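Hakivano 시연 데이터 수집 세트 (시뮬레이션용)

인쇄하기 | 이메일로 보내기

Hakivano는 양팔 로봇의 조작 시연을 가상 작업대 위에서 모으기 위한 소프트웨어와 조종 장치의 세트입니다. 사람이 조종 장치를 손으로 움직이면 화면 안의 로봇 팔이 같은 동작을 하고, 그 동작이 카메라 영상과 함께 한 개의 에피소드로 저장됩니다. 저장된 에피소드는 모방 학습에 바로 넣을 수 있는 형식입니다. 실제 로봇을 아직 구입하지 않은 연구실, 또는 로봇은 있지만 하루 종일 사용할 수 없는 연구실에서 많이 문의를 주십니다.

기본 제공 장면의 이름은 Futelo입니다. 흰 작업대 위에 나무 트레이와 칸이 나누어진 푸른색 정리함이 놓여 있고, 과제의 대부분은 작은 물건을 집어서 정해진 자리로 옮기는 것입니다. 장면은 단순하게 보이지만 물건이 작기 때문에 그리퍼의 각도가 조금만 달라도 결과가 달라집니다. 처음 사용하시는 분은 연습 모드에서 먼저 몇 번 집어 보시기를 권합니다. 연습 모드의 동작은 저장되지 않습니다. 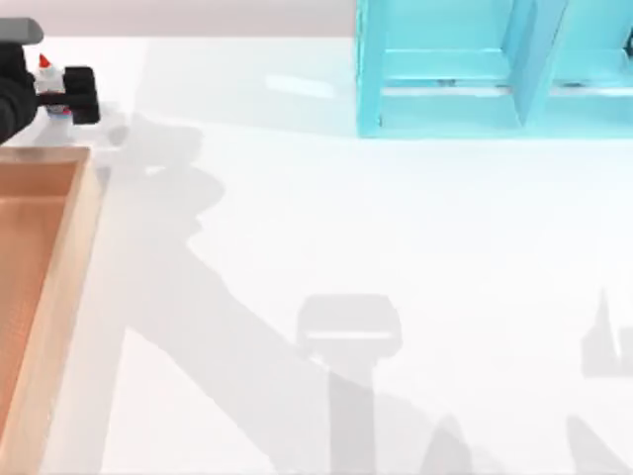 Futelo 장면. 빨간 원뿔 모양의 끝이 달린 흰색 소형 물체를 그리퍼가 잡고 있는 순간.

세트 구성

- Hakivano 수집 프로그램 (설치 파일 및 사용권 1건)
- Weta 조종 장치 왼손용, 오른손용 각 1개
- Futelo 장면 파일과 물체 모델 34종
- 미리 녹화한 시연 에피소드 972개
- 연결 케이블, 책상 고정용 클램프
- 사용 설명서 (한국어, 영어)

Weta 조종 장치는 로봇 팔과 같은 순서로 관절이 배치되어 있습니다. 그래서 마우스나 게임용 컨트롤러보다 손목의 방향을 자연스럽게 전달할 수 있습니다. 손가락 부분을 쥐면 그리퍼가 닫히고, 힘을 빼면 스프링에 의해 열립니다. 왼손잡이 사용자는 설정 화면에서 페달의 좌우 기능을 바꿀 수 있습니다. 페달은 세트에 포함되지 않으며 별도로 주문하셔야 합니다.

녹화의 순서

1. 장면을 불러온 다음 과제를 선택합니다. 과제는 아홉 가지가 준비되어 있습니다.
2. 두 조종 장치를 시작 자세에 맞춥니다. 화면의 표시가 초록색으로 바뀔 때까지 기다려 주십시오.
3. 녹화 단추를 누르고 시연을 합니다.
4. 시연이 끝나면 성공, 실패, 버림 중에서 하나를 고릅니다.
5. 물체의 위치가 자동으로 새로 정해지고, 다음 에피소드의 준비가 됩니다.

실패한 시연도 지우지 않고 보관하실 것을 추천해 드립니다. 물체를 놓친 후에 다시 집는 동작은 학습에 도움이 되는 경우가 있고, 나중에 필요 없다고 판단되면 목록에서 한꺼번에 제외할 수 있습니다. 에피소드마다 짧은 메모를 적는 칸도 있으니 작업자가 여러 명인 경우에 활용해 주십시오.

카메라와 조명

카메라는 작업대 전체를 보는 것과 각 손목에 붙은 것을 선택할 수 있고, 위치와 화각은 장면 파일 안에서 수정합니다. 조명은 방향, 세기, 그림자의 부드러움을 따로따로 조절합니다. 그림자 기능을 켜면 팔 자체가 카메라에 들어오지 않아도 팔의 그림자는 작업대 위에 나타납니다. 실제 실험실의 영상에서도 이런 일이 자주 있으므로, 학습용 데이터를 만드실 때에는 켠 상태를 기본값으로 하고 있습니다. 그래픽 카드의 성능이 낮은 컴퓨터에서는 그림자의 품질을 한 단계 내리면 조종의 지연이 줄어듭니다.
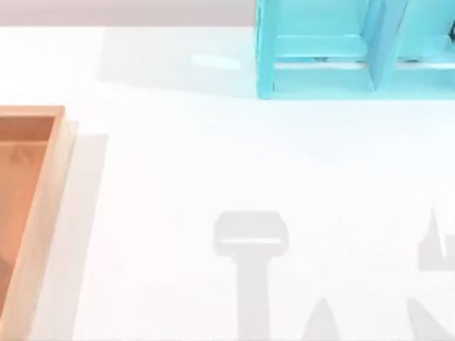
Du Plessis 로봇 학습 장비팀

그림자가 켜진 Futelo 장면에서는 로봇 팔이 화면에 보이지 않는 때에도 작업대 위에 T자 모양의 그림자와 뾰족한 그림자가 남습니다. 흰색 작업대는 그림자의 경계를 확인하기 쉽습니다. 이 색이 고객님의 실험 환경과 맞지 않으면 작업대의 색과 재질을 바꾸실 수 있으며, 트레이와 정리함도 크기를 조정하거나 다른 모델로 교체할 수 있습니다. 단, 정리함을 바꾼 경우에는 과제의 목표 위치를 다시 지정하셔야 합니다. 이 작업을 잊어버리면 성공 여부의 자동 판정이 올바르게 되지 않습니다.

저장 형식

한 에피소드에는 관절 각도, 그리퍼의 열림 정도, 물체의 위치와 방향, 선택한 모든 카메라의 영상이 들어갑니다. 시간 정보는 모든 항목이 같은 기준을 사용합니다. 영상은 압축하여 저장하는 것이 기본이고, 원본 그대로 저장하는 것도 가능하지만 디스크의 공간이 많이 필요합니다. 녹화한 후에 조명이나 카메라를 바꾸어 같은 동작을 다시 렌더링하는 기능이 있습니다. 이 기능으로 한 번의 시연에서 여러 가지 영상을 얻을 수 있습니다.

주문하시기 전에 확인해 주십시오

조종 장치는 두께가 얇은 유리 책상에는 고정하지 마십시오. 노트북에서도 프로그램은 실행되지만, 두 팔을 동시에 사용하는 과제에서는 데스크톱 컴퓨터를 권장합니다. USB 허브를 사이에 두면 연결이 가끔 끊어지는 것이 확인되어 있으므로 두 장치 모두 컴퓨터 본체에 직접 연결해 주시기 바랍니다.

보증 기간은 조종 장치가 36개월입니다. 스프링과 손가락 고무는 소모품으로 보증에서 제외되며, 교체용 부품을 낱개로 판매하고 있습니다. 프로그램의 업데이트는 보증 기간 동안 무료로 받으실 수 있습니다. 이전 버전에서 만든 에피소드는 새 버전에서도 열리지만, 반대의 경우는 지원하지 않습니다.

학교와 연구소에는 교육용 사용권이 있습니다. 견적을 요청하실 때 사용하실 컴퓨터의 대수와 필요한 조종 장치의 개수를 함께 적어 주시면 답변이 빨라집니다. 2월에 출하되는 물량부터는 클램프의 나사가 손으로 돌리는 방식으로 변경되며, 이전 클램프를 가지고 계신 분도 새 나사만 따로 주문하실 수 있습니다.

인쇄하기 | 이메일로 보내기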